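A Morning at the Riquelme Wool Mill Open Day

I had been promising myself a trip to Riquelme for years, ever since my aunt gave me a blanket from there that has outlived two sofas and one very determined dog. So when the mill put up a notice that it would be opening its doors to visitors, with small groups and masks on, I wrote my name down the same evening and then fretted for a week that it would snow. It rained instead, the whole drive up, and by the time I found the gate I had missed the coffee but not the welcome.

Delia Troncoso took our group around. She has worked in the spinning room long enough to talk over the machines without seeming to raise her voice, a skill I envied all morning. We began in the sorting shed, where the fleeces come in rolled up like sleeping bags and get pulled apart on slatted tables. The smell is strong and a little sweet, and I liked it more than I expected to. My coat still has it. Emiliano Toledo let us each hold a handful from the shoulder and a handful from the leg, and even I could feel the difference with my eyes shut.

From there it was up a steep set of stairs to the carding floor. The oldest machine up there has the name Kalport on a brass plate, and Delia is plainly fond of it. It was running at half speed for our benefit, turning out a soft gray web so thin you could see your hand behind it. I could have stayed an hour. A little boy in our group asked if he could sleep in it and was told, very kindly, no.

Spinning and weaving are across the yard (bring a hood if you go). The looms were loud enough that we just watched. They were making a run of 206 throws in a rust and cream check, and the weaver, Lautaro Daza, stopped long enough to show us how he finds a broken end and ties it in. It took him a few seconds. I would have needed until lunch, and probably help.

The last stop was the finishing room, which smells of soap and steam, and after it a long table where Brenda Espinoza gave a talk on looking after wool at home. This was the part most of us had questions about, judging by the number of pencils that came out. She is a big believer in airing things on a damp day and leaving them alone otherwise, and she spoke with some feeling about what people do to good sweaters in their own laundry rooms.
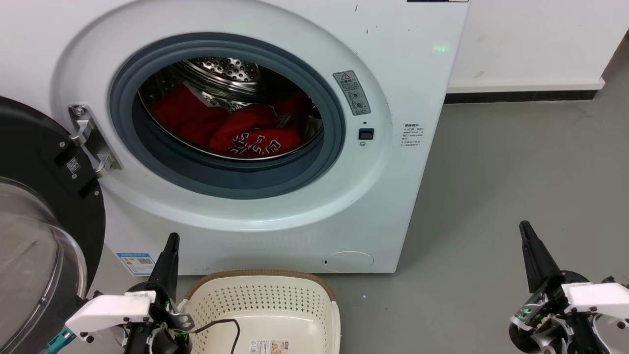

Can a felted sweater be brought back to its old size? Only part of the way, by soaking it in cool water with a little hair conditioner and easing it out flat on a towel, and a badly matted one is better cut up for mittens.

I wrote that down word for word, thinking of a certain green cardigan in my closet. Brenda had brought a pair of mittens made just that way, and they went around the table twice – thick, warm, and neatly stitched at the cuff.

After the talk we were let loose in the mill shop, which is one room with a low ceiling and a stove. There are seconds in a bin by the door, and I came away with a scarf that has a flaw I still can't find. The knitting yarn is along the back wall, and the darker browns are left undyed. I bought 3 skeins and have already started a hat.

Parking is in the field behind the dye house, so wear boots. The stairs to the carding floor have a good rail but they are steep, and there is no other way up. Tea is served in the old office, and the seed cake is worth saving room for. I had mine by the window with the rain still coming down and my scarf already on.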